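Notebook – teleop bench, sim side
August 27, 2022
Entry: drawer task, stone room, cabinet on desk

Came in on the weekend to get the licence server to myself. Sim build is Laltholm nightly, unchanged since the last entry. Leader arms are the Prullitz pair, left and right both recalibrated at zero before starting. Right leader still has the stiff wrist roll, grease on order.

Aim for the day: enough clean drawer demonstrations by remote control to retrain the Negri policy with the wrist views switched on. The last batch was head view only and the policy learned to stop short of the handle.

Setup notes so anyone can repeat it:
Operator seated, monitor at eye height, head view in the big pane, wrist views in the two small ones.
Clutch on left pedal. Right pedal marks start and end of a demonstration.
Gripper command is position, with no force feedback to the leader. Watch the finger gap on the wrist view.
Logging at 10 Hz. Control loop is faster but the logger drops rows above that on this machine.
Episode limit 900 steps. Anything longer gets thrown out by the importer, so don't bother finishing it.
Object poses randomised at reset, room fixed.

First hour lost to the pedal. The end mark was registering twice and closing the next demonstration before it began. Debounce raised in the config, fault gone. The config change is committed under my name, please leave it alone until Daithí has looked at the driver.

Grabs out of the session log, head and wrist views:

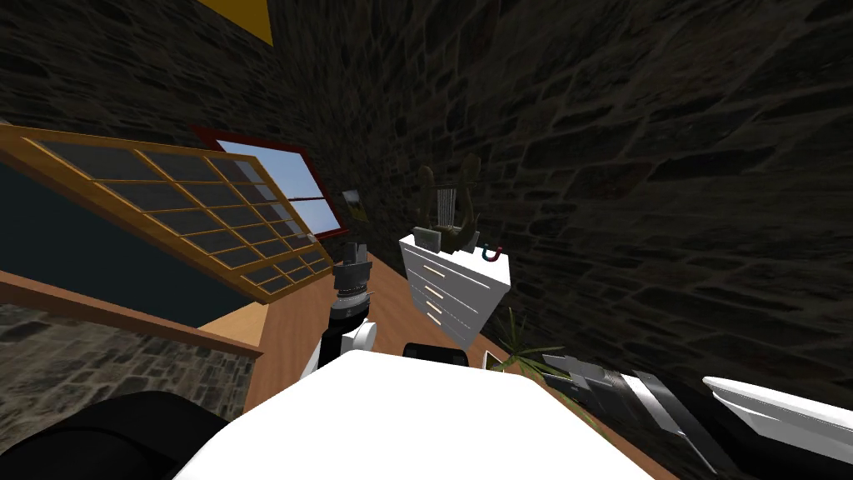
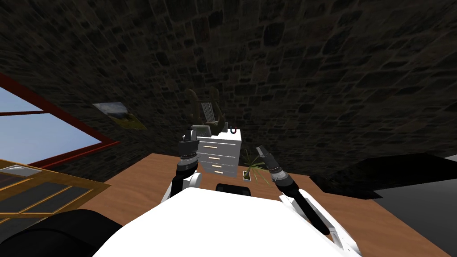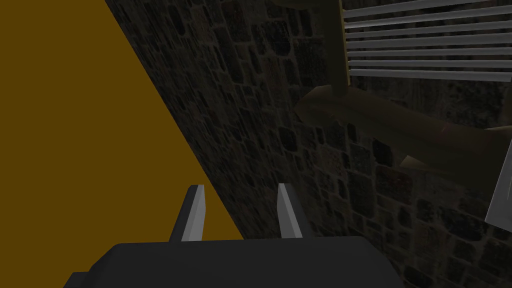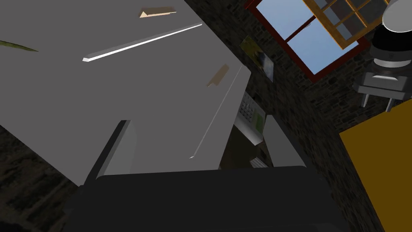

The main thing to settle was how to approach a handle without dragging the whole forearm through the objects beside it. The old instruction sheet says come in from the right with the right arm and keep the left parked. I tried it both ways and prefer the left arm for the drawers. In the second grab the left gripper is upright with its jaws open, almost touching the left side of the white chest, while the right one is angled in toward the plant. From there the left only needs a short move back and across to get in front of the handles, and the right can stay where it is. Coming in with the right arm means going around the leaves, and I clipped the pot often enough that I stopped trying. The mesh for the pot is wider than it draws, I think. Someone should turn on collision geometry and check.

Handles are thin. A vertical approach with the fingers either side of the handle works poorly as the bar runs the wrong way for it. Roll the wrist a quarter turn first, away from the cabinet, then translate in. Several of the early demonstrations have the roll and the translation mixed together and I have marked these as "untidy" and not as failures. Open question whether they help or hurt. Suggest training with and without.

Lens on the head view: the distortion is strong and the tilt makes a straight pull feel wrong. My pulls drift upward by habit. After a while I stopped correcting by eye and used the wrist view for the last bit of the approach, then the head view for the pull. New operators should be told this before they start, it cost me most of the morning last time.

Wrist views are dim against the stone wall. The pale inner faces of the fingers stay readable, which is enough to judge the gap. I raised the ambient light as a trial and then put it back. The existing batch was recorded dark and I don't want two lighting conditions in one dataset without a tag for it.

Anything on top of the cabinet is a distractor for this task and should not be touched. Two demonstrations where the lyre got bumped are excluded. The magnet will need its own grasp notes when we get to the pick tasks.

Tally for the day:
Kept: 38
Excluded: see log, reason codes filled in for all of them
Untidy flag: set on part of the kept ones, not yet counted

With the earlier batch this puts us at around 360, before the importer has had its say. Daithí Mac Mathúna wanted more than that for the retrain but agreed on the phone that handle contact matters more than volume at this stage.

Problems still open:
– Right leader wrist roll. Stiff at the end of travel, shows in the data as a small step in joint six.
– Clutch re-engage jumps if the leader has moved a long way. Workaround: return the leader to roughly the same pose before releasing the pedal.
– Replay through the Trututov player does not match the live run on gripper closing. Looks like an offset of one or two rows. Could be the logger, could be the player. Check timestamps first.
– Reset sometimes spawns the plant touching the cabinet. Reject and reset again.

Data is on the shared drive in the August folder, raw and untrimmed. Do not trim the starts: the pause before first motion is used for the alignment step.

Next session: bottom drawer only, left arm, then the same with the arms swapped once the wrist is greased. Leader arms powered down, pedals unplugged, server licence released 4 pm.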